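Alphabet blocks, sorting and surface care

The set is down to eight on the table for now. The rest are still in the bin under the bench.
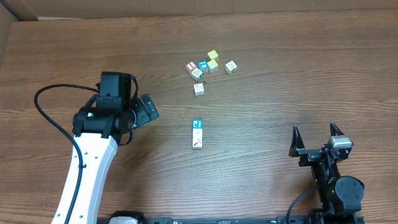
Why small blocks need a decent surface

A small wooden block is only as stable as whatever it stands on. I had been using the felt mat, and the felt is soft enough that a stack of four leans by the time the fourth goes on. Bare wood is better. The grain on this top runs sideways and the finish is even, so a block set down flat stays flat, and it slides when pushed instead of catching. On the mat a push at mid-height tips the block over. On the wood the same push moves it.

The drawback is noise. A block dropped from hand height on a bare top is loud enough to hear in the next room. Yasmine Ouazzani lent me a sheet of cork to put under the legs, which took some of the ring out of it. It did nothing for the first knock.

Checking for square

I check each block with a small engineer's square before it goes into the stacking group. Two adjacent faces, then rotate and do the other two, then the end grain. The end grain is where most of the trouble is. Old blocks that have been through a few damp summers swell across the grain and hardly at all along it, and a cube that was cut true is then slightly oblong. You can't see this on one block. Put seven of them in a column and the column has a bend.

Blocks that fail go in the spelling group, where it doesn't matter. I used to sand them back to square. I stopped after taking the edge off a perfectly good letter K. The paint on these is thin and there is no matching it afterward.

Cleaning

Damp cloth, wrung out hard, one face at a time. Dry immediately with a second cloth. No soaking and no dishwasher. I tried a tub of warm soapy water years ago on a set that had come from a yard sale, and the faces came up fuzzy and stayed that way until I went over them with fine paper.

For sticky residue I use a little plain dish soap on a fingertip, worked in and wiped off. Crayon takes a dry eraser first. Pencil comes off with the same eraser. Ballpoint does not come off at all, and I have given up on it.

Let them stand on a rack overnight with space between them. I use a cookie cooling rack from Lakham, and the bars are close enough together that a block sits across two of them without dropping through.

Sorting

The full collection is 107 blocks from three different sets, and the sizes do not agree. The Gemo blocks are slightly larger than the Doležal ones. The difference is small enough to miss by eye and large enough to ruin a wall two courses high. I tell them apart by stacking one of each and running a fingernail down the joint. If the nail catches on all four sides, they are from different sets.

I keep them in three cotton bags inside the bin, labeled by maker, with a fourth bag for anything I can't place. There are 14 in the fourth bag. Hrefna Stougaard thinks they are all from one older set and she may be right, but two of them have rounded corners and the others don't.

Letters are a separate problem. None of the sets is complete. There are plenty of vowels and I have only one Q, so if you want to spell anything with two of them you are out of luck. I wrote the letter counts on an index card and taped it inside the bin lid. The card is out of date.

Table finish

The top gets a thin coat of paste wax twice a year, the next one due in December. Apply it along the grain, wait, buff it along the grain. Keep it thin. Too much wax leaves a film that picks up on the bottom faces of the blocks, and then the dust sticks to them and you are back to the damp cloth.

Catríona Mulligan asked in the comments last time whether oil would do instead. It would, but it needs longer to cure than I can leave the table clear.

Next I want to measure the Ginley set, which is still in its box.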